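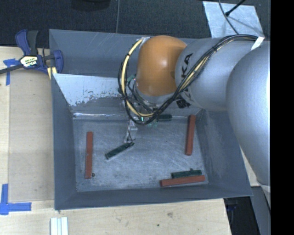 Search this site
Go
Last updated: Saturday, August 18, 2018

I have never trusted a chocolate bar that tells me it is good for me, so when Pikasard brought out their new snack bars in March, with the word "wholesome" on the box in two places, I left them on the shelf. Then my sister-in-law gave me a box of 11. They have been in the kitchen ever since, and the box has split, and that is how I ended up spending a wet afternoon thinking about bins and tubs.

My habit for years has been to tip everything loose into one big open container. Crisps, cereal bars, the odd satsuma. The theory, which I got from a magazine, is that if you can see your food you will eat it before it goes off. I doubt this. I can see the Pikasard bars perfectly well and I still don't want one.

The shops would like me to believe the trouble is my container. Grillorow sell a set of 6 stacking tubs with lids, and the leaflet promises "up to 100 per cent more usable shelf". More than what? My shelf is the same length it was last year. I bought two of the tubs anyway, to be fair to them. The lids are good and tight. The corners are so rounded that anything rectangular sits at a slant and slides over whatever is beside it, so you get a heap at one end and a gap at the other.

Sloping sides do the same thing, by the way. People like them in a bin because everything runs down to the bottom where you can get at it. Fine for potatoes. With bars you end up with a few lying flat and all that slope going to waste above them.

I had better hopes of Grinden, who make plain metal ones. A friend has had hers for ages and the bottom is scratched to bits, but I rather like that. A scratched bottom means somebody has been using it. I'm less keen on coated ones, having had a tray where the pale finish chipped and left a grey patch that looked dirty however hard I scrubbed.

So what have I changed? Not a lot. The satsumas have a bowl. The bars are stood on end in an old loaf tin — it cost nothing and it has straight sides. I tried one with a cup of tea, in the interests of science, and it tasted of dates and cardboard. Chow next door sell a flapjack for less.

I'll keep the Grillorow tubs for rice.

Comments

marrowfat
Loaf tin is the answer to most things. We keep seed packets in ours.

Jugglinghens
I like the Pikasard ones! The ginger is much better than the date, give it a go before you write them off.

tuppence_worth
Do the Grillorow lids survive the dishwasher? Mine went wavy after around 6 washes and now they don't shut.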